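Huvedstead open day – who went, and was it any good?

marrowfat
Right, I said I'd report back, so I'm reporting back. Went to the Huvedstead open day with my sister-in-law and her lad, and we ended up staying till they turned the lights off in the café. I'd only planned on an hour! The big welding cell at the front got the crowd, as you'd expect, but I spent most of my time at the Sineck benches at the far end, where they were teaching grippers to pick up crockery.

Widad Farah was running that bit and she was great, very patient with daft questions (mine). The idea is that you don't program the arm move by move. A person does the job by hand, holding a gripper with a camera on it, over and over, and the recordings get used for training. They were after 100 goes at each object by the end of the week, and they let visitors have a try. I did 6 and my wrist knew all about it.

tinlid_sue
Were you allowed to keep hold of it yourself or did someone guide you? We got there late and the queue for that one had been closed off. Bit miffed, as it was the only thing my daughter wanted to do.

marrowfat
All yourself. You squeeze, the fingers come together, you lift, you put it down again. Sounds like nothing. What threw me was that you have to stop thinking about your own hand and think about where the two pads are, and they're further out in front of you than your brain wants them to be. My first go I came in far too high and shoved the thing across the table.

Alby Donnelly on the same stand told me to line the gap up first and only then go forward, slowly, with both pads the same distance off. Much better after that. The white pot was my favourite of the things to pick up, with the fluted sides, though white on a white top is a pig to judge.
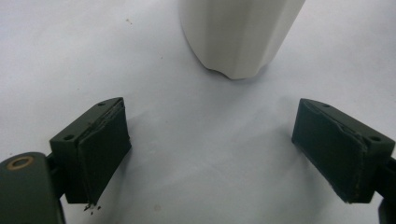
Things I'd tell anyone going to the December one

1. Go to the hands-on benches first and the talks second. The talks get repeated, the benches don't.

2. Take a drink. The café card machine was down for half the afternoon and it was cash only – I had a fiver and three of us to feed.

3. Park at the Stodus end. The main car park has 62 spaces and they were gone before I'd even found the turning.

gantry_ghost
I'll be the grump then. I thought the gripper stand was the weakest thing there. Look at the state of the pads on that one, the left one's fraying along the top and there are bits of something lying next to it. If you're recording people picking things up so a machine can learn from it, surely you start with decent pads? Otherwise you're teaching it to work with worn rubber.

marrowfat
Fair, I did notice it was scruffy. Didn't bother me, it's a tool and it gets used. I'd have been more suspicious of a spotless one to be fair.

pell_mell
I'm with marrowfat. I use hand-held grippers at work (different make, warehouse stuff, boring) and pads are consumables. You change them when they start slipping. Would a bit of wear matter to the training? Maybe a little. But the arm's pads are going to wear as well, so it might as well see some.

gantry_ghost
"Might as well see some" isn't much of a method though, is it. Do it on purpose and write it down, fine. I asked whether they log which set of pads is on and the chap didn't know. Not Alby, the younger one in the Majali fleece.

tinlid_sue
He was on loan from the stand next door, poor thing! He told me he'd been there since lunch and had been shown one page of notes.

gantry_ghost
Ah. Well, I take back the face I pulled at him. I don't take back the point.

marrowfat
I've got Widad's email from the leaflet so I'll ask her about the pads and the logging and post whatever comes back. Sue, I'll ask about booking a slot for your daughter too. There were 50 visitor places on that bench for the whole day, walk-up only, and I reckon they'd have filled double.

tinlid_sue
Oh would you? Thank you! She's nine, if they ask. She's got steadier hands than me.

pell_mell
Did anyone see the sorting line running? It had a sign on saying back in ten minutes every time I went past.

marrowfat
Same sign at four o'clock. My nephew stood there with a sausage roll and waited the full ten, and then another ten, and then we went home.

Contact the moderators | Forum rules | © 2021 | Back to top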